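4. Laying out and squaring your fabric

Read this section before you cut anything, including the bits you think you already know. The Hashmi quilt pattern is forgiving about colour and unforgiving about square. Most of the complaints we get at Ziswood about blocks that don't meet were settled at the cutting table, well before the sewing machine came out.

4.1 Before you start

1. Wash and dry the fabric. The bolt label may say "pre-shrunk". We have measured enough pre-shrunk cotton to stop believing it.
2. Press with a dry iron. Steam is fine for shirts, but it will stretch a cut edge and you won't notice until row five.
3. Trim off both selvages. Don't use them as a straight edge, whatever your aunt told you.
4. Check your tape measure against a steel rule. If they disagree, believe the rule.

Note: The kit allows 5 cm of spare fabric per colour. This is less generous than it sounds. If you are in the habit of cutting twice, buy more now while the dye lot still matches.

4.2 Choosing a grid to work on

A printed grid is handy for lining things up by eye. It is not a measuring tool, and we would be wary of any seller who says otherwise. Cloth grids move when you lean on them, and the printing may not have been straight to begin with. Nisha Bajpai, who tests our patterns, checks every new surface with a set square and keeps a list of the ones that failed. The list is long.
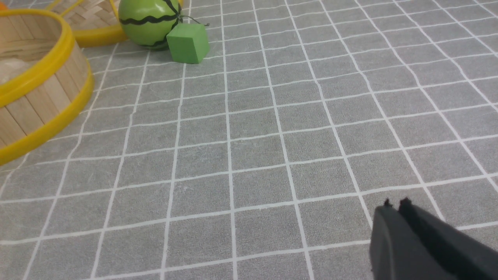 Fig. 4. White grid lines on grey fabric. Note the slight waver.

To check a grid of your own:

1. Lay the mat on a hard, flat table. Carpet won't do.
2. Smooth it from the middle outward with your palms. Do not pull the corners.
3. Put a set square on any crossing of two lines and look down both arms.
4. Repeat near each corner of the mat.
5. Measure both diagonals of a large square area. If they differ by more than 2 mm, use the grid for rough placing only and do your measuring with a ruler.

CAUTION: Never run a rotary cutter over a fabric mat. It will go through the mat and into the table. Cut on a self-healing board and bring the pieces back.

4.3 Cutting the strips

1. Fold the fabric once, matching the trimmed edges. The Gramura method calls for folding twice to save time. We tried it and got strips with a bend at every fold.
2. Cut strips 59 mm wide. This includes the seam allowance, so don't add another.
3. After every few strips, unfold one and check that it is straight. If it isn't, square up the edge again before going on.
4. Stack the strips by colour and leave them flat. Hanging them over a chair will stretch them.

Note: The December printing of this guide gave the seam allowance in two places, and the two didn't agree. Go by the cutting chart in section 5.

4.4 Trial layout

Lay out 18 blocks before sewing any of them together, and leave them overnight if you have the room. Nattawut Nilsuwan at our Curarville shop suggests taking a photo in black and white to judge the lights and darks. It does help, though squinting is nearly as good and needs no battery.

If a block looks off, measure it before you blame the colour. Re-cut any block that is out by more than 2 mm. Pressing harder will not fix it.

Go to section 5 for piecing order.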